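### 3.2 Equipment selection and budget

Planning for the disassembly cell at the Postavholm site began in July, four months after the first intake survey. The site receives retired desktop computers from schools and municipal offices, and the survey logged 113 towers. The towers differed in age, chassis layout and the way the boards and drives were fastened. We took this variation as the main constraint on purchasing, ahead of cycle time or payload.

Three equipment packages were priced. The first, quoted by Jacquet, was a pair of fixed-station arms with part-specific tooling. It offered the shortest cycle and the highest capital cost, and each new chassis family would have needed its own nest. The second, from Clarero, was a single arm with a tool changer and 6 end effectors. The third was a single arm with one parallel-jaw gripper, a wrist-mounted camera and exchangeable fingers, assembled by our own group from components supplied through Jarkeo. Prices for all three were normalized to include installation, guarding, operator training and a spares allowance for the first year.

We chose the third package. The deciding item was tooling. In the first package, tooling made up the larger part of the quoted price and could not be reused if the intake mix changed. In the third, a replacement finger set could be cut in-house, and the budget line for fingers was capped at $2,000 per year. The trade-off is that a single gripper must deal with everything from a full-size drive down to a bare processor, and its jaws are bulky compared with the smallest of these parts. We did not assume this would be acceptable and made it a condition of purchase.

The processor was used as the reference part for that condition. It is flat and square, it carries resale value when undamaged, and it can be gripped at the sides of its substrate without touching the faces. Figure 3 gives the wrist camera's view with a processor held between the fingers in front of an open tower. 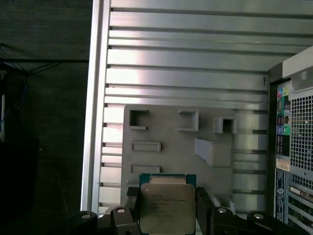
**Figure 3.** Processor held upright between the gripper fingers at the open side of a desktop tower, wrist camera view. Engraved text on the heat spreader is mostly illegible at this distance.

Two points in Figure 3 affected the budget. The first is clearance. The gripper body takes up the whole width of the lower part of the view, while the processor reaches only slightly above the jaws. Any task inside the case therefore has to allow for the housing as well as the fingers. We added a line for longer, narrower fingers and reduced the allowance for a second camera to pay for it. The second point is part identification. The small alignment mark near the corner of the heat spreader can be made out, but the engraving mostly cannot, so model numbers cannot be taken from this view. A fixed reading station with its own lens and lighting was moved from the optional list to the required list.

Lighting was treated in a similar way. The ribbed metal inside the case reflects unevenly, and the area outside the tower is dark. The original plan relied on the existing overhead fixtures. The revised plan includes a diffuse panel on each side of the work table. It is a small item in cost — less than one set of fingers — but it had been left out of all three quotations.

Delivery times also shaped the order of spending. Jarkeo quoted 14 weeks for the arm controller and much shorter times for everything else. The controller was ordered first and the guarding second, with fingers and lighting held back until the table layout was settled. Killian Roussel prepared the purchase schedule and kept a record of each change with its effect on the total. The capital budget was closed on 31 December 2023, and items added after that date are charged to operating costs and reported separately in Section 5.

We did not include labour savings in the purchase case. Staff at the site still open the towers, sort the cables and remove damaged fasteners by hand, and we had no reliable basis for estimating how much of this work would change.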